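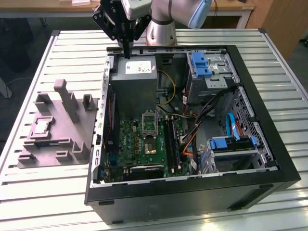 *The test bench: one old desktop on its side, the arm parked over the power supply.*

## Fixing a CPU pick that keeps slipping

Our arm dropped a processor on Thursday. No bent pins, thank goodness, but I spent two evenings chasing the cause, so let me save you the trouble!

**1. Stop the arm before you reach in.** Hit the e-stop and wait for the brakes. A paused program can start up again while your fingers are in the case (ask Horațiu about his knuckles).

**2. Check the lever and the frame.** The retention frame has to be all the way open before the chip goes anywhere near the socket. Ours was, so I moved on.

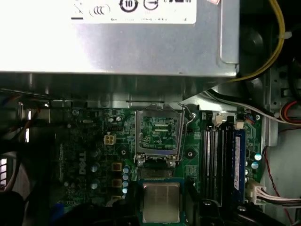 **3. Look at the grip force.** I'd set it low because I was scared of crushing something – and that was half my problem. Go up 2 newtons at a time, and practice on a dead chip first.

**4. Redo the wrist camera calibration.** Mine was off by 24 pixels, so the fingers were closing on one corner of the chip. Wipe the lens too.

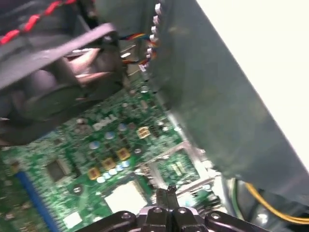
**5. Slow down the last bit.** I cut the approach speed in half and added a force limit that backs the arm straight up if it touches something early. Cheng-en wanted it even slower, and I'm starting to think she's right.

**6. Run it again with your hand on the e-stop.** Get the chip seated, back the gripper off, and check that it's sitting flat before you close the frame.
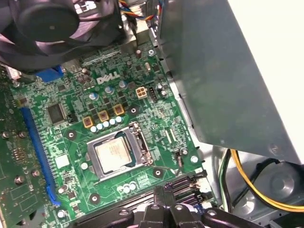

If it still slips after all that, swap the fingertip pads. Ours had 3,000 cycles on them and felt like glass.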